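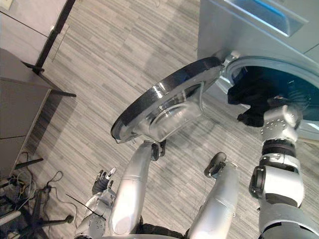 Dimensional Analysis of the Fatigue Life of Bonded Lap Joints

Student project report, Mechanics of Materials
Tín Nghiêm

1. Background

Single lap joints are simple to make and hard to analyze. The load path is offset by the thickness of the two plates plus the glue line, so a joint pulled in tension also bends. Shear stress in the adhesive peaks near the two ends of the overlap, and peel stress peaks in the same places. Under repeated loading a crack usually starts at one end and grows inward until the remaining bond can no longer carry the load.

The literature gives life curves for particular adhesives and particular joint sizes. A designer who changes the overlap or the plate thickness has to test again or rely on a finite element model with a fitted crack growth law. This project asked whether results from joints of different size can be brought onto one curve by choosing the right dimensionless groups.

2. Choice of variables

The number of cycles to failure, N, was taken to depend on the following: the load amplitude per unit width P, the overlap length L, the plate thickness t, the adhesive thickness h, the plate modulus E, the adhesive shear modulus G, and the critical strain energy release rate of the adhesive, Gc. Load ratio and frequency were held fixed and left out of the list. Temperature was not controlled, only logged.

Force and length are the only two dimensions that matter in a list of this kind, and N has none. Seven variables therefore reduce to five groups:

L/t, h/t, G/E, P/(E t), and Gc/(E t)

For thin plates the energy available to a crack scales with P squared over E t. Combining the last two groups gives a single load parameter:

Q = P^2 / (E t Gc)

If the overlap is long enough that the two ends do not interact, L/t should drop out until late in the life. If h/t is small, its effect should be weak. The working assumption was then N = f(Q, G/E), and with one adhesive and one plate material, N = f(Q) alone. This is a strong assumption. Plates with a high rotation under load do not follow it, as section 4 shows.

3. Specimens and testing

Aluminum plates were cut in two thicknesses and bonded with Huredex, a two-part epoxy. The surfaces were abraded and wiped with solvent before bonding. Adhesive thickness was set with glass beads mixed into the resin. Joints were cured under light clamping pressure and left at room temperature before testing, and the fillets at the overlap ends were trimmed square with a blade.

Fatigue tests were run on the Pakari bench machine in the Mundonberg laboratory, under load control, with a sine wave. The lowest load levels gave long tests, and one of them was stopped overnight on a Tuesday when the hydraulic supply was shut down. That joint was restarted the next morning and is plotted with an open symbol.

Crack length was not measured directly. Back-face strain gauges with a grid length of 2 mm were fitted to part of the thick series, with the grid placed just inside the overlap end. The reading changes sign as the crack passes, which gives one reliable point on the growth curve – the rest was interpolated.

4. Results

Plotted against load amplitude, the thin and thick series form two separate bands. Plotted against Q on log axes, the bands overlap over most of the range. The slope is steep, as expected for adhesives: a small rise in load costs a large part of the life. At the upper end of Q joints failed after nearly 200 cycles, and there the scatter is greater than the difference between the series.

Below 3,000 cycles the thin plates fall short of the common line. Strain readings on the thick plates stayed elastic throughout, but the thin plates showed a permanent bend when they were taken out of the grips. Yielding at the overlap end adds a group that the analysis left out, namely the yield stress divided by E. A short check with the Carré beam program, using the measured geometry, put the surface stress in the thin plates above yield for these load levels.

The gauges add one further observation. In the thick joints at low Q, the sign change came after 50 percent of the life or later, so initiation took a large share. The energy argument behind Q is a crack growth argument and should not be expected to cover initiation. The overlap of the two series at low Q may partly reflect the identical end trimming.

5. Limits and further work

Only one adhesive was tested, so the dependence on G/E remains open. The two plate thicknesses span too short a range to separate a true power law from a gentle curve. The value of Gc was taken from a static test and treated as constant, although it is known to change with mode mix, and the mode mix at the overlap end changes with plate rotation.

A repeat with a higher-strength aluminum would remove the yielding problem without changing E to any useful degree. Joints made with a starter film in the bond line would remove most of the initiation stage, and the growth argument could then be tested by itself. The load steps for such a series are listed in the laboratory notebook, after the calibration sheets.

Copyright Mundonberg Mechanics Student Reports | Contact | Back to top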